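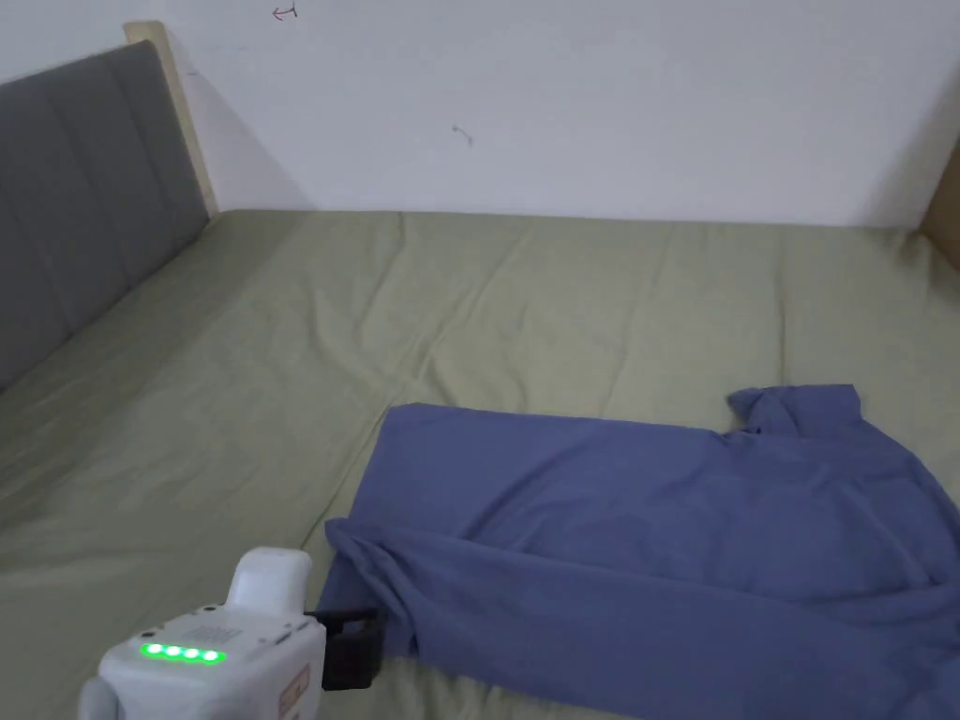 # Why Do Clothes Get Wrinkles?

Have you ever put a shirt down on the bed, just for a minute, and found it all bunched up when you came back for it? A blue shirt with long sleeves is very good at this, because sleeves love to go their own way, and the collar likes to scrunch into little hills while the rest of the shirt lies nearly flat. Sheets do it too! Look at the green one and you'll find long, shallow creases running across it.

## What is going on inside the cloth?

Cloth is made of threads, and every thread is made of lots of tiny, thin hairs called fibers, all twisted together. When you bend the cloth, the fibers bend too. Some kinds spring right back (wool is good at that), but cotton fibers are a bit lazy and tend to stay where you left them. A little dampness or warmth helps them settle into their new shape, and there you have it: a wrinkle.

## Try it on your own bed

1. Lay a long-sleeved shirt on the bed with the front facing down.
2. Smooth it with your flat hands, starting in the middle and pushing gently out toward the sides. Don't forget the collar!
3. Fold one side in, and lay its sleeve straight down along the back. Now do the other side.
4. Bring the bottom up to meet the collar, and turn the whole thing over.

If your first one looks more like a sandwich than a shirt, shake it out and have another go. You can fold it as many times as you like, and the shirt won't mind one bit.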